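Gatden Tabletop Notes: README

Clear glasses, a small whiteboard, a marble-pattern table, and all the little jobs that go with them

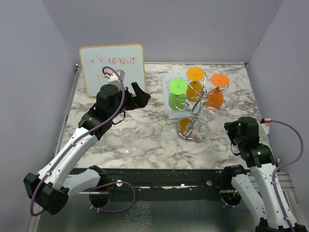
I started writing these notes in February because I couldn't find a decent collection of plain, everyday instructions for handling things on a table. There are plenty of recipes out there, and plenty of cleaning tips with ten paragraphs about somebody's grandmother first, but I wanted the short stuff. Stand the glass up. Move the glass away from the edge. Wipe the board. So I wrote them down, then got carried away, and now there are 500 of them and you are reading the README!

Last updated May 30, 2024.

What you get

Nine text files, one for each kind of job, plus a word list. Every file is UTF-8, one note per line, with three fields separated by tabs: an ID, the note itself, and the thing it's about. If a note is about two things (a glass and a cloth, say) the third field has both with a comma between them. I know, I know, a comma inside a tab file. It works fine, just don't let your spreadsheet program guess the separator.

The files are named for the job: standing, moving, pairing, wiping, drying, stacking, writing, erasing, clearing. The word list is words.txt and has 20 entries, mostly nouns. It's where I settle what I mean by rim, bowl, stem, foot and so on. Please read it before you send me corrections about stems.

The glasses

This is the biggest part by far. Clear glass is a pain to write about. You'd think "pick up the glass" would cover it, but then you have two of them on the table and you need to say which one, and they're both see-through, and "the clear one" is no help to anybody. So I name glasses by where they are or by how they compare: the larger one, the one closer to the middle, the one nearer the wall. I try to stick to one way of telling them apart per note.

I also keep "lying" and "standing" separate. A glass on its side can roll, so the notes for those begin with a hand on the bowl before anything else happens. If you can't tell which way a glass is resting, use the notes tagged unsure. There aren't many, but they're my favorites, and they all start with looking from a second angle. A glass seen from the rim end can fool you completely.

Rim and foot: I use rim for the drinking end and foot for the end it stands on, always. An early version said "top" and "bottom," and Satish Malhotra pointed out that those get silly as soon as the glass tips over. He was right and I rewrote the whole standing file over a weekend.

The table

All the notes assume a rectangular table with a hard, smooth top. My own taste runs to white with a marble pattern, veins and all, which looks lovely and is terrible for spotting a drip or a clear foot ring. If yours is a dark plain top, some of the wiping notes will seem fussy. Skip them!

Directions are given from the side where you'd normally stand. Back is the edge away from you, front is the edge by your belt. I had a version with compass points for a little while. Let's not talk about it.

For tables with a rail or a lip along an edge, the wiping notes tell you to run the cloth along it, then across the top. Crumbs collect there. Amado Lacson wanted a whole separate file for rails, and I talked him down to six lines in wiping.

The whiteboard

Small boards only, the kind you can tip against something or pick up with one hand. The board notes are split between writing and erasing. Old red marker gets its own group in the erasing file, because faded red is the stuff that hangs around longest on my boards. Try a dry cloth first. If there's still a pink shadow, use a barely damp one and then a dry one again.

Some notes ask you to turn the board the right way up before reading it. That may look too obvious to bother with, but I've stood there squinting at upside-down handwriting for longer than I'd like to admit, so in it went. If the writing can't be read, the note says to leave it alone and ask, since it may be somebody's phone number.

Glasses and boards together are in clearing. Those put the glasses first and the board second. I like having the breakable things out of the way before I reach across for anything at the back.

How I wrote them

By hand, at my kitchen table, with a lot of tea. I did a first draft of each file and then passed it to Hemant Uniyal, who read every line out loud and marked the ones he tripped on. Anything over two sentences got cut or split. The cutoff is a soft one and you'll find a few long ones in drying.

Casimiro Marín did the word list with me and is responsible for "foot ring," which I'd never heard of and now say constantly.

Things I know are wrong or missing

No mugs. I have a draft and it's a mess (handles!).

Pairing uses "next to" and "beside" as if they were the same word. They are the same word to me, but if you're searching the text you'll want to look for both.

Stacking is thin. I don't really like stacking glasses, and it shows. There are notes for straight-sided tumblers and none for anything with a stem.

Everything is in American English. Kibet Kashindye has started a Swahili version and I'll link it when it's ready. Please don't run mine through a translator and send it to me, I can't check it.

IDs aren't in order in the moving file. I deleted a batch and didn't renumber, so the gaps are fine and nothing got lost on your end.

Using the notes

Go ahead and print them, teach with them, tape them inside a cupboard door, change the wording. Keep a line somewhere saying they came from Gatden Tabletop Notes. If you change a note, give it a new ID, so that two people talking about the same number are talking about the same sentence.

I'd ask you not to treat the glass notes as safety advice for chipped or cracked pieces. They're written for whole glasses. For broken ones you want thick gloves and a dustpan, and I haven't written that file.

Sending me fixes

Put the ID first, then the old line, then your line. One fix per message is easiest for me. New notes are welcome too, especially for boards, and I read everything even if I'm slow. If your note has the word "simply" in it I'm going to take it out.

Next up is mugs, then probably pitchers.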